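Season passes at Marholm go to a draw

Marholm Athletic will hand out its 2576 season passes by draw, ending the overnight queue at the Vidham Road gate.

Club secretary Snežana Tomić said members had asked for the change since November.
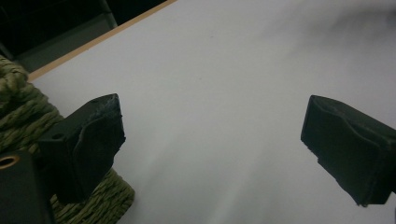 Under the old system 337 people missed out - some after a night on the footpath.

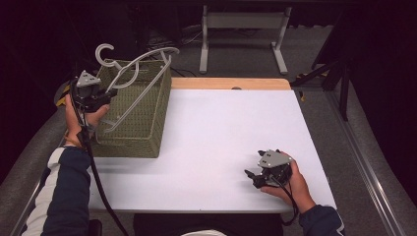

MARHOLM, June 2026

Entries close at the end of the month. Melquiades Hinojosa, a member for 20 years, will enter but says he'll miss the queue.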